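Right, thread time. Robot club update, because three of you asked and I've been rubbish at posting since we started the Widham challenge.

For anyone new: we're the evening robotics club at the college, the team is called Nullus, and we've entered the student handling round at Widham. You get 1000 seconds on the clock and a table of household bits, and the arm has to pick them up and put them where the task card says.

Our arm is called Flutier. Don't ask, it was a vote and I lost.

We had our first proper full run on 19th June and scored 377 out of a possible 1000. I was weirdly thrilled? Last year's team got less than that and they had a much better trolley.

Most of those points came from boxy things. Boxes are lovely. Boxes sit there with their nice flat sides and let you grab them. We could do boxes all day.

Tall round things are where it all goes wrong for us. If you come in even slightly wonky the whole thing leans, and then you're chasing it across the table while your teammates make noises behind you.

So this week has been all about tall round things, and I've spent far too much of my life looking through the wrist camera.
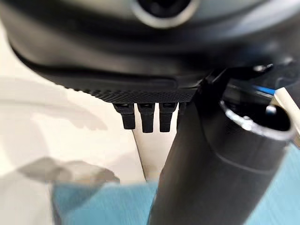 Wrist cam view, fingers on the left, black cylinder on the right. Look at that shiny rim!

That rim is doing my head in, by the way. All those bright white bits of reflection. Our code looks for the edge of the opening and it keeps getting excited about glare. I've got a whole folder of screenshots where it has drawn its little circle round a highlight and is VERY sure of itself.

Things we've tried so far: turning the lamp to face the wall (helped a bit), dropping the exposure (helped the rim, lost everything else, matte black on dark is no fun at all), and ignoring the rim completely and looking for the sides of the cylinder instead.

The sides idea is the one I like. It's two long lines against a pale blue cloth, so you'd think a computer could manage that. On Monday it could. On Tuesday it couldn't, and I'd changed one number, and I hadn't written down what it was before. Yes I know. There's a notebook now.

Also learning that the wrist camera sees an awful lot of gripper. Half my picture is the robot admiring itself. We mask out the top part before doing anything clever, and I got the mask wrong twice, so for one evening Flutier was trying very hard to pick up its own hand.

Next job is the approach angle. At the moment we come in from whichever side the planner fancies and I want to force it to one side, slow down near the object, take a second look, then close. It'll cost us time on the clock but we finished the last run with loads left over.

We're using the Arabzadeh kit for the controller again this year, if anyone else is on it and has got the slow mode working please message me, I'm begging. The manual has one paragraph on it and I've read it so often I could sing it.

Back in the lab tomorrow after lectures. Will post the new score if it's higher and keep very quiet if it isn't.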